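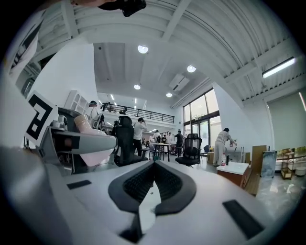 A hand-held gripper in front and a second one behind it, with its square marker card, in the hall of Arnitance.

Reading time: 4 minutes

The hand-held gripper set in the main hall of Arnitance is again in daily use after a service which took longer than the company had planned. The set was out of work for four days. In this time both grippers were opened and cleaned, the black ribbed inserts in the jaws were changed, and the marker cards were measured again from the beginning.

The set is known in the house as Pongsiri. It is carried by a person, one gripper in each hand, and it records how the person takes hold of things and puts them down. The recordings are used later to teach robot arms. Usa Intarasuk, who is responsible for the equipment, explained that the set had made 2,476 recordings before the service, and that 1,062 of them were made after the last change of inserts in May.

"We wanted to change the inserts earlier," she said. "But every week there was some group which needed the grippers, and we said next week, next week. This was our mistake and I do not want to hide it."

The first sign of trouble was small. Operators reported that thin objects, for example a pen or a flat spoon, turned a little in the jaw when they were lifted. At first it was believed that the spring in the trigger had become weak. Pongsak Ruangrit, the technician who did most of the work, took out the spring and compared it with a new one from the drawer. There was no difference between them, and the old spring went back in. Then he looked at the fins inside the jaw with a lamp and found that several had a shine on one side and no longer bent in the same way as their neighbors.

The new inserts were supplied by Zilska. They are pushed into the opening from above and held by the border, and no glue is used. Mr. Ruangrit wipes the white housing first, and after this the groove, with a dry brush and then with a cloth. He does not permit oil near the jaw. When the insert is in its place he closes the gripper 40 times with nothing between the fingers and checks that the border has not come up at the corners. On the first gripper it came up twice and the work was repeated.

The marker cards took the most time. Each card has a bold black pattern on white, and the software of the system uses the pattern to know where the gripper is in the room. For this the card must be flat and its distance to the jaw must be known. One card had lifted from its holder at one corner, by less than the thickness of a coin. According to Corinne Crenshaw, who looks after the software, this is enough to make the position wrong when the hand is turned quickly.

"In the slow movements you see nothing," Ms. Crenshaw said. "In the fast ones the gripper jumps in the recording, and the person did not jump."

She has gone through the recordings made since May and has marked those in which the jump appears. They will be kept, but they will not be used for training until a second person has looked at them. She could not yet say how long this will take.

There was also a discussion about the light. The hall is wide and bright, with tall windows at the back, round lamps in the ceiling and a long tube light on the right side. In the morning the daylight can make a bright spot on a card, and then the pattern is not read. The makers of the software, Pritholm, recommend to work with all shades closed. Ms. Intarasuk decided against this. The people in the hall have other work to do at the same time and they need the daylight, she said. The cards were replaced with a type which has a less shiny surface, and the result was satisfactory in the morning test and in the afternoon test.

For the calibration a fixed block is used, screwed to a table. The operator touches four points on the block with the tip of the gripper, first with the left hand and then with the right, and holds still at each point until the tone is heard. If one of the values is outside the limit, all four points must be done again. Sunee Phromma, one of the regular operators, passed on her second attempt and asked that the tone be made louder. With many people talking in the hall she could not be certain that she had heard it. The tone has been changed.

The company has also written a new page for the service book. The inserts will now be looked at each week with a lamp, and the corners of the cards will be pressed with a finger before each session. When a card moves under the finger, the set goes to the workshop and is not used that day. The old spare inserts, which were kept in an open box near the window, have been thrown away. Rubber becomes hard in the sun, Mr. Ruangrit said, and he had asked for a closed box already last year. He has now received it.

Kanyarat Chantharasri, who plans the sessions, said that three groups had to be moved because of the service and that all of them have new times. Groups which had booked both grippers keep their full time. Those who needed only one hand may be asked to share the set with another group.

The power cable of the charging base is still a temporary one. The correct cable has been ordered, and until it arrives the base must not be moved from its shelf.

Filed under: Workshop & Maintenance | Robotics | Company News

Contact the newsroom | © Arnitance 2022 | Back to top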